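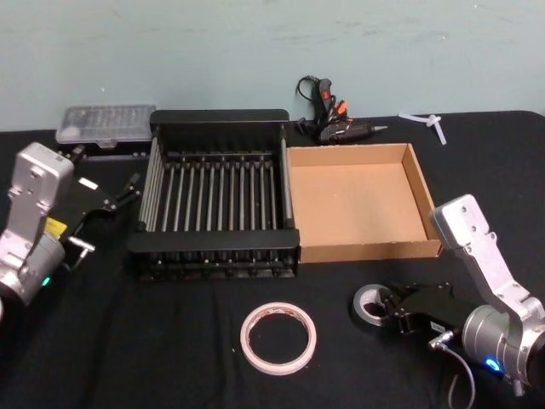 A black cloth over the table, against a blue-gray wall.

Ingvild Vik has taught mat classes at Sirance for 15 years, and she would like to know what "core activation" means.

"I've asked at every workshop I've been to," she says. "I get a different answer each time, and then somebody sells me a ring."

We meet at her studio at two, between classes. She trained as a dancer, hurt a hip, and came to Pilates the way many dancers do. She still thinks it helps people. What she doubts is the talk around it – the long muscles, the toxins, the posture that supposedly fixes your marriage.

"You can't make a muscle longer than the bones it's attached to. I said that at a training in June and the room went cold."

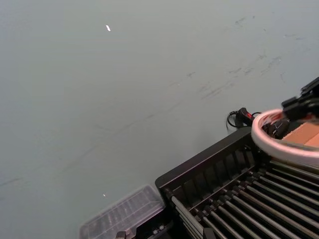 I bring up Honden, the new method that promises a changed body in two weeks. Her former student Marcelino Guerra now teaches it. She went once.

"It was squats. Nice squats, good music. Marcelino is a good teacher and he'd be good at anything. But two weeks? Come on."

So what does she promise her own clients? She takes a while to answer.

"That they'll be a bit stronger if they keep coming. My oldest is 93 and she gets up off the floor by herself. Was that me? I don't know. She also walks everywhere."

I ask whether that puts people off. "Some of them," she says, and goes to unlock the door for the next class.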